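Flosville weather watchers log a record winter of snow reports

What a season it has been for snow lovers in Flosville! The town's network of backyard weather watchers sent in 3,897 snowfall reports between the first flakes and the end of January, the most since the program began, and there is still plenty of winter left to measure.

The network started small, with a handful of neighbors along Wiegand Road comparing notes after each storm. It now has 103 active stations, stretching from the river flats up to the ridge at Nurna, where the snow nearly always comes first and stays longest. The ridge had its best single storm of the season last month, when cold air slid in from the north just as the moisture arrived and the flakes turned big and fluffy in a matter of minutes.

"I went out with my ruler before breakfast and came back in grinning," said Anneliese Haberkorn, whose station sits near the top of the hill. "Then I went out again at noon, and there was a whole new layer on the board."

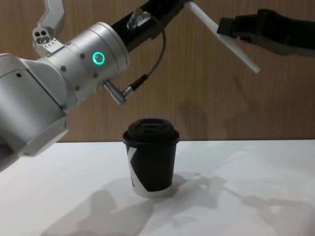

Robot arm at a white tabletop, with a green LED ring lit on its joint.

Forecasters love this kind of detail. Snow totals can change a lot over a few miles, especially when the rain and snow line sets up right over town, and one reading at the Iltach airfield can't tell the whole story. During the early January storm the airfield got mostly slush - the ridge got a proper powder day.

Kwesi Osei, who puts together the weekly maps, says the reports have also made it easier to see where cold air settles overnight. On clear, calm nights with fresh snow on the ground, the low spots by the river have often come in colder than the ridge, and the difference shows up beautifully on his charts.

More snow could be on the way, too. A weak system should brush past to the south first, with a stronger one possible behind it if the track holds. New observers are welcome at any time, and the next training session starts at 6:30 p.m. in the Flosville library. Bring a ruler marked in tenths of an inch if you have one!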